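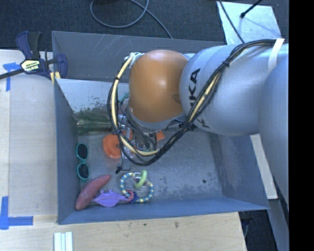

What should I look out for at a bin picking demo? (open day visit in June)

Posted in: Days out / Science and making

Hello all! My daughter is twelve and robot mad, and we have managed to get two places at the Stiradton open day in June. The programme says there will be a robot arm picking mixed objects out of a metal bin, with a talk before it and time to chat to the people who run it. I have never seen one of these outside a car advert and I would love to get more out of it than standing there going "ooh". Things I would like to know:

Is it worth queueing for, or is it over in a minute?

Why do they use toys and odds and ends? I expected boxes or engine parts.

How close do you get, and is it loud? She is fine with noise but I am not, really.

Any good things to ask? She has a notebook ready and has already filled a page, mostly with what it is called and whether it gets tired.

Thanks in advance -- we are both very excited and I am pretending it is mainly her.

Perkodo

Slamet Wattimena

Oh, you are in for a treat! I went last year and stayed at the bin for most of the afternoon, so I am happy to go on at length.

Yes, queue for it. They run it in turns of 12 minutes and let a small group stand at the barrier for each one, and if the line is short you can go straight round again, which I did until somebody asked if I worked there. Get there for ten if you can. By lunchtime the school parties have arrived and you will be looking at the backs of heads.

On the toys: the point is that everything in the bin should be a different problem. Look at the picture at the top of this page and pick out what you think would be hardest. There is a clear green ribbed glass or bottle lying on its side, and see-through things are horrible for a depth camera because it tends to see the bin through them, or a hole, or nothing at all. The sunglasses have dark lenses and a thin little bridge. The ring toy is mostly empty space, so aiming for the middle of it gets you a pinch of air, with smaller rings hanging off it that can swing about once it is lifted. After all that, the long pinkish thing in the corner (I would say sweet potato) ought to be the easy one, except that it is lying right down by the walls and the fingers need somewhere to go! I love this sort of thing. Engine parts are usually all the same shape, and once you have cracked one you have cracked the lot. A bin of oddments is much closer to what your kitchen drawer would do to a robot.

Do watch the whole arm as well as the gripper. When I went, my eye kept going to the cables. You see that fat black and cream-yellow bundle, held in with cable ties and sweeping round in a big loop under the orange joint? The slack matters. The arm has to twist its wrist without pulling anything tight, and a loop that is too generous can catch on something. Your daughter could look at how far the loop moves when the wrist turns. It is the kind of detail that people walk past, and the staff light up if you mention it.

It wasn't loud at all. A hum and a sort of soft whirr, and then a clonk if something gets dropped in the bin. The talk beforehand was louder, as the speaker had been given a microphone he didn't need. You stand perhaps two big steps back, and there was a box for smaller children to stand on. At twelve she will see fine without it.

Good things to ask, from someone who asked far too many:

How does it choose which thing to go for first?

What happens if it picks up two things at once?

Does it know when it has dropped something, and how?

Which object do you wish you had never put in the bin?

The last one got me the best answer of the day, a long story about a wind-up duck. Also ask to see the camera's view if there is a screen nearby. Last year they had one turned slightly away from the public, and they were very happy to turn it round when asked. Seeing the patchy, speckled version of the bin that the computer is working from made the whole thing click for me, and I came home and bored everyone with it.

Take a sandwich. The café is nice but it is in the other building, and you will not want to leave.

Doston

Second the bit about queueing. Car park is small, the 111 bus stops outside.

Tănase

I helped on one of the other stands last year, so a few practical bits to add to Slamet's answer, which I agree with nearly all of.

The talk is in room 661, up the stairs at the back, with a lift on the left if you need one. It starts at half past ten and lasts around 20 minutes. I would do the talk first and the bin second, the opposite of what most people do. The speaker goes through how a grasp is scored before the arm moves, and after that you can stand at the barrier and guess where it will go. My nephew and I kept a tally against each other and he won easily.

One thing I'd put differently: clear objects are hard, yes, but metal can be every bit as bad, and that includes the bin. Look at the scratches and pale scuffs on the sides and floor of the one in the photo. Bare metal throws light back in all sorts of directions, and the software has to work out what is a thing and what is only a reflection of a thing. Ask them about the lighting. They had strong feelings about lighting.

Your daughter may also like the small stuff on the table. There is a bar clamp over one edge of the bin, and blue tape marks on the wood beside it. If a bin shifts even slightly, positions worked out earlier can be off, so people clamp things down and mark out where they go. If she builds anything at home, a clamp and a roll of tape are a cheap place to start and she can do it straight away.

And be ready for it to miss! Some of the children near us groaned each time it came up with nothing, and then the cheer when it finally got hold of the awkward one was enormous. Mine was hoarse on the bus home. I hope you both have a brilliant time, and do come back and post what she asked -- I want to know whether it gets tired.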